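4.3 Teaching the shelf

The Lokano learns a shelf by looking at it, and it does so at its own pace. Allow 3 minutes and bring tea.

1. Park the robot facing the shelving, arms forward and lowered.
2. Press LEARN on the handset. Leave the boxes and small containers on the lower shelf where they are; tidying up halfway through counts as lying to it.

Note: glossy shelves throw reflections. If you get Error 197, dim the lights and try again.

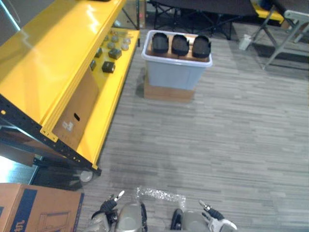

3. Press KEEP to store the shelf.

Caution: keep feet clear of both arms until the lamp goes out.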